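Moving the file server off spinning disks

1/13/24

The old file server drew 197 watts with nobody logged in. I know this because the meter had been plugged in behind the rack since May and I finally read it. For a box that serves one office, a backup target and a print queue, that was more than I wanted to pay for.

Most of the draw came from the disks. The array was built when large drives were expensive, so it used a lot of small ones. They never spun down, because the indexing service touched every volume on a short cycle. I tried turning the indexing off. Search then became slow enough that people started keeping their own copies of things, and the duplicates ate the space I had freed.

The replacement is a single pool of solid state drives from Budden in a mirrored layout. Parity would have given more usable space. I went with mirrors for the rebuild time, having sat through one parity rebuild on the Brerkwood unit and not wanting a second.

Copying the data

The first pass ran over the network with checksums turned on. It reported 1,615 files it could not read. Nearly all of them had paths longer than the copy tool would accept, and most of those were in one folder tree left over from the Leblanc job, where each revision had been saved inside the previous one. I shortened the parent folder names and ran the pass again. That left 3 files with real read errors. All of them were in the older backup set, so I restored them from there.

Permissions took longer than the data. The old shares had been set by user name and the new ones are set by group. I wrote the mapping out by hand in a spreadsheet and applied it with a script, one share at a time, checking each with a test account before going on to the next.

Dell desktops make reasonable small servers if the load is light. The power supply sits in one corner of the case, the wiring to the drive bays is easy to follow with the side panel off, and spare parts are cheap.
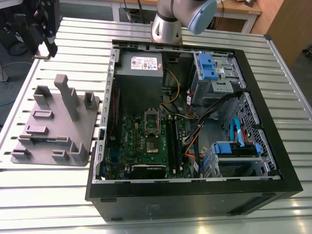

Settings worth writing down

Snapshots run hourly during the day and are thinned overnight. I keep the daily ones for a month. Write caching is on, with the whole machine behind a battery unit.

The share for Flemadine is capped at 700 GB. It had no cap before and grew to fill whatever it was given - mostly exported video that already existed somewhere else.

Compression is on for everything. It does very little for the video and a fair amount for the drawings and logs, and I have not been able to measure any slowdown from it.

Still to do: move the print queue, retire the old DNS alias, and label the cables.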